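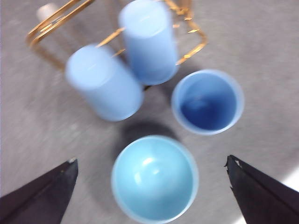
About Jevent

Jevent rents out tableware for school lunches, birthday parties and company picnics in Trillville and Sarkthorpe. Hyun-seo Son started the business with 50 place settings and a borrowed van. We now keep 1498 pieces on hand – cups, tumblers, plates, bowls and serving racks – and most of them go out every week in July.

Plastic cups are what people ask for most. They stack, they travel well, and a four-year-old can drop one without ending the party. We stock them in several colors, and you can order a single color or a mix.

Everything comes back to our workroom on Cheon Street, where it is sorted, washed and racked before the next order is packed. You don't need to wash anything yourself. Scrape off the food, put the pieces back in the crates and leave the crates by the door.

We serve groups of up to 400. For larger events, please call first – we may need to split the delivery.

Pickup is free from the workroom. Delivery is available in both towns.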